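Cunonik (Simulationsbaukasten)

Von Birthe Snorradóttir | 6. März 2023
Drucken | Per E-Mail senden | 15 Mal geteilt | 2 Kommentare

Cunonik ist ein Baukasten des Anbieters Kárason, mit dem sich Greifaufgaben für Roboterarme ganz in Ruhe am Rechner einrichten und durchspielen lassen, bevor im Labor überhaupt ein Motor anläuft. Entworfen wurde er von Zhuoran Zhong und Hrefna Vídalín, die ihm erfreulich viel Sorgfalt mitgegeben haben. Zum Lieferumfang gehören 1.437 Gegenstände, von der Schale bis zur Leiterplatte, und rund 100 vorbereitete Tischaufbauten, in denen man sich gern einmal verliert.
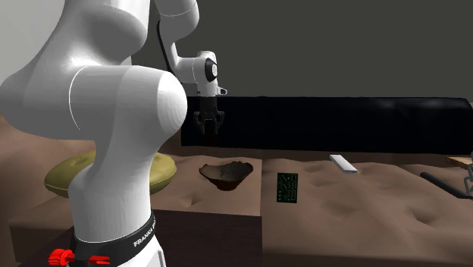
Lizenzen werden jährlich vergeben, für Schulen gibt es seit Mai einen ermäßigten Tarif. Das Zusatzpaket Burkier, betreut von Elínborg Grímsdóttir, ergänzt weitere Oberflächen und muss gesondert bestellt werden.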